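Guardar la vajilla buena sin llorar en la siguiente mudanza

Trucos de casa, entrada de agosto

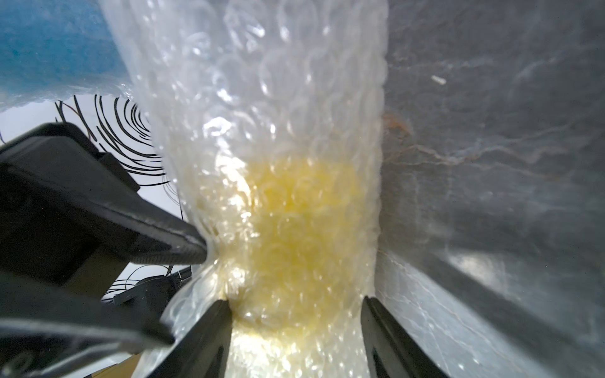
Llevo tres mudanzas a cuestas y en las tres he roto algo, así que este verano me he puesto seria con el trastero. Mi problema siempre ha sido el mismo: guardo las cosas deprisa, "ya lo ordenaré luego", y luego son dos años. Las copas iban en papel de periódico (que mancha, y mucho, sobre todo las blancas con relieve) y los platos uno encima de otro sin nada en medio. Ahora todo lo delicado va en plástico de burbujas transparente, y una ventaja que no me esperaba es que el color se adivina a través de las capas: si veo una mancha amarilla ahí dentro ya sé qué pieza es y no tengo que desenvolver media caja para encontrarla.

Lo de las burbujas tiene su debate. Yo las pongo hacia dentro, tocando la pieza, y la cara lisa por fuera, que además agarra mejor la cinta. Con la cinta, por cierto, poquita: un trozo corto y con la punta doblada para tirar de ella después. Mi hermana usa gomas elásticas y le va bien, pero a mí se me resecan en el trastero y acaban pegadas a todo.

Si la pieza tiene esmalte delicado o filo dorado, antes del plástico le doy una vuelta de papel de seda. Una fuente que tuve envuelta un verano entero salió con los circulitos marcados, y no hubo manera. Probé con bicarbonato, con vinagre templado, con limón... Ahí sigue, la uso para las patatas.

Los platos, de canto! Esto me lo dijo la chica de la tienda Godberg, donde compro las cajas, y yo no me lo creía. Puestos de pie, como discos, aguantan mucho mejor el traqueteo que apilados. En el fondo pongo una toalla vieja doblada y en los huecos meto trapos de cocina, que también hay que guardarlos en algún sitio.

Las cajas, pequeñas. Compré una grande de 49 litros pensando que me cabría todo, y claro que cupo, pero luego a ver quién la levanta. La tengo para los cojines del sofá.

Para las tazas, nada de colgarlas unas dentro de otras. Relleno cada una con un calcetín desparejado (tengo una colección lamentable) y envuelvo el asa aparte, con una tirita de plástico, antes de envolver el resto. El asa es lo primero que salta.

Y las etiquetas. Escribo en dos lados de la caja, nunca en la tapa, porque en cuanto apilas otra encima dejas de verla. Uso un rotulador permanente y pongo la habitación y tres o cuatro palabras: "cocina, jarras, ensaladera azul". El año pasado puse "varios" en cinco cajas y me pasé un jueves entero abriéndolas.

El plástico se reutiliza, eh. Yo lo guardo enrollado en un tubo de cartón, dentro del armario de la plancha, y cuando ya tiene más burbujas reventadas que enteras lo dejo para forrar el cajón de las verduras de la nevera - se limpia con un paño y listo.

Si el trastero es húmedo, una bolsita de arroz en cada caja ayuda algo, aunque yo la cambio al empezar el otoño. Y no cerréis nada recién fregado! Dejo las piezas una noche entera sobre un trapo, boca abajo primero y boca arriba después, y las envuelvo por la mañana con el café.

La semana que viene os cuento lo de los manteles, que tengo uno con una mancha de vino de las Navidades y estoy haciendo pruebas.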